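Can a gripper tidy a room yet?

rgrgic
Shop-floor picking is solved for rigid parts. Household work fails on cloth. A pillow has no fixed grasp point, and the planner wants one.

s_blondal
Disagree. Two fingers can pinch a pillow anywhere near an edge. Ours did 9 of 10 lifts in March. Placing it square is the weak step.
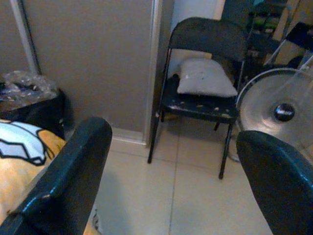 Wrist view, pillow on folding chair, fingers open.

rgrgic
Thin black legs, and a shiny fan grille beside them. What does your depth sensor return on that grille?

s_blondal
Holes. We mask the fan and approach from the left.

Holst_G
Then a person is still doing the masking. I wouldn't call that a chore done by machine. Try the yellow fabric by the bin next and post the log.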